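How to run a two-arm robot demo at an open day (and keep your voice)

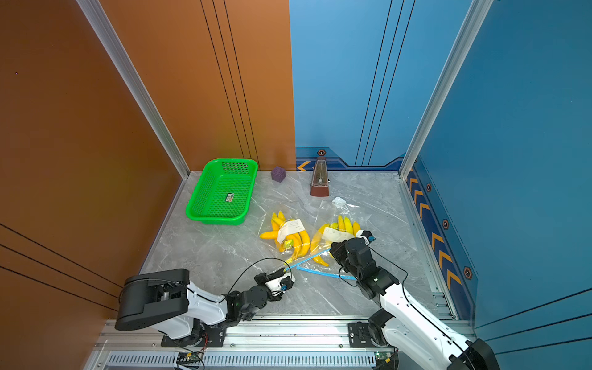

I've now hosted the robot table at the Drakthorpe open day twice, and the first time I did pretty much everything wrong, so here's how I set it up these days. Start with the stuff on the floor, well before you touch any code. You want things people can name from the back row. Our two bags of toy bananas were a hit with the under-tens, and they're a good challenge for grippers too, all slippery clear plastic with a label on the front. A green basket in the back corner gives everybody an obvious place for things to end up, and a little purple cube makes a nice easy pick when the bags are being difficult. I put the metronome against the back wall as well. Kids always ask about it!

Step 1. Get in early. We open the doors at ten and I'm there by half past seven with a coffee. Run your whole routine 15 times before anyone arrives. If it fails more than twice, drop the hardest move from the program and save it for the quiet bit after lunch.

Step 2. Mark where your props go. I use tiny pencil ticks under each corner of the basket. Custódio Barros taught me that one at the Vaher workshop in May, and it's saved me a heap of fiddling between runs.

Step 3. Set your speed. Full speed looks great on video and makes parents grab their toddlers. I go down to 17 per cent for the first run, then bump it up once the crowd's relaxed.

Step 4. Talk before the arms move. Tell people what you're hoping will happen — "this arm's going for the bag" — and then stop talking and let them watch. I used to natter over the top of the whole thing and I reckon half of them missed the grab.

Step 5. Let visitors choose. Ask someone small to pick the next object. Have a program ready for each one, obviously, and keep your thumb near the stop button.

Step 6. Reset in the open. Don't shoo everyone off while you put things back. People love asking questions then, and it's when I got my favourite one: "Does it know they're not real bananas?" (No. Good question, though.)

We had about 500 people through last time, so bring water, lozenges and somebody to swap with at lunch. Spare bags too, as the plastic tears after a while. I keep mine in a tub under the bench with the gaffer tape and the Vavitz keys.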